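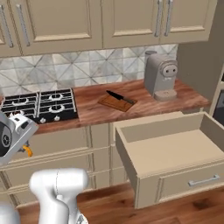 The Kitchen in Wosow

My father's real kitchen in Nokdale was built in 1974, and the one I made for the arm had to be better. I gave it beige doors with long silver handles, a gas cooktop and a counter of reddish wood. The coffee machine I kept because its two dark circles looked at me like eyes while I worked.

All of August I sat in the shared workshop behind the Kanaan bakery. The true arm was lying on the bench with its cables out, waiting for a motor. So the other one, in the computer, had to learn first. The task was simple to say: take the knife from the cutting board, put it in the drawer, close the drawer. I called the program Trisari, after the street where I was born.

I ran it 500 times in the first night and slept on my coat. In the morning I read the results. It had closed the drawer 37 times, and in most of these the knife was still on the board.

"It is tidy," said the woman from the next bench, who repairs accordions. "It only forgets why."

My father was the same in his last year. He would open a drawer, stand before it with his hand on the handle, and then close it again very gently -- he never let it bang.

I did not tell her this. I moved the board a little closer to the cooktop, turned the knife so the handle pointed to the drawer side, and started again. At run 161 the arm stopped above the open drawer and stayed there. I could have ended the run with one key.

I let it stand until the bakery lights came on.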